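Unit 7: Pleas, Sentencing and the Celebrity Court Report

Reading before class: handout 6 (sources at the courthouse) and the Drestcombe practice file, parts A to C. Bring the practice file to the session.

7.1 Scope

This unit covers how entertainment desks report a criminal case against a well-known person between the first hearing and sentencing. Civil suits, custody matters and contract disputes are in Unit 9. The rules described are general. Local court rules differ and must be checked before filing copy.

7.2 Terms that are often confused

Arraignment. The hearing at which charges are read and a plea is entered. No evidence is tested. Copy that says the court "heard" that the defendant did something is usually wrong at this stage.

Charge and conviction. A charge is an accusation. "Faces a charge of" is safe; "was caught" is a statement of fact by the writer and needs its own support.

No contest. The defendant does not admit guilt but accepts conviction on the charge. It is a separate plea and should not be written up as "pleaded guilty." Its effect in a later civil case varies by state.

Probation and parole. Probation is ordered by a court, often in place of custody. Parole follows release from prison. The two words are not interchangeable in a headline.

Maximum sentence. The upper limit set by statute. It is seldom a forecast. If the maximum is given, the story should also say who gave it and whether the prosecutor has asked for it.

7.3 Sources, in order of weight

1. The court record: complaint, minute order, signed plea form.
2. Words spoken in open court, from the reporter's own notes or the transcript.
3. Statements on the record by counsel for either side.
4. Another outlet's report, credited by name.
5. Unnamed persons "close to" the defendant.

Items 4 and 5 do not become stronger through repetition. In the Drestcombe file, 17 stories trace back to one post on the Skedthorpe gossip site, and that post cites a single unnamed person. Students should mark the point at which the credit drops out of the chain.

7.4 Worked case: the Jinstead count

Jinstead is a media tracking firm. Its June sample for this course holds 727 items on a single plea hearing involving a television actor. Of these, 699 used the word "jail" in the headline or first sentence. The court had set no sentence on that day.

The sample was drawn from roughly 3000 items on the actor in the same month, most of them on clothing, travel and a canceled film. Two points follow.

First, the hearing was a minority of the coverage, and its legal content was smaller again. Many items gave more space to what the actor wore than to the plea.

Second, the word "could" carried most of the legal meaning. "Could go to jail" is true of almost any charge that allows custody. A reader cannot tell from it whether custody is likely – the copy has to supply the offer, the prior record and the judge's stated position.

7.5 Quoting the bench

Quote a judge's remark in full where space allows. Shortened remarks tend to lose the condition attached to them. "You will go to jail" and "if you accept this plea, you will go to jail" are different statements. Place the condition in the same sentence as the outcome.

Do not describe tone ("snapped," "blasted") unless the reporter was in the room.

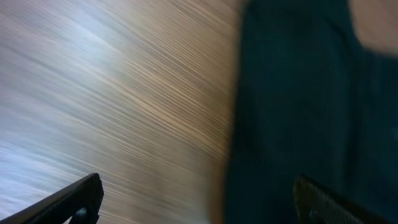

7.6 Exercise

Take item 917 in the practice file, the MacLeish wire story on the plea offer. Rewrite the first three paragraphs under these limits:

– no more than 120 words
– every legal claim credited to a source from levels 1 to 3
– no reference to clothing or looks
– the current stage of the case stated in the first sentence

Attach a list of the sources used, with the level of each. Where level 3 is the best available, note which record would confirm the claim.

Next unit: corrections and follow-up after a case is dismissed.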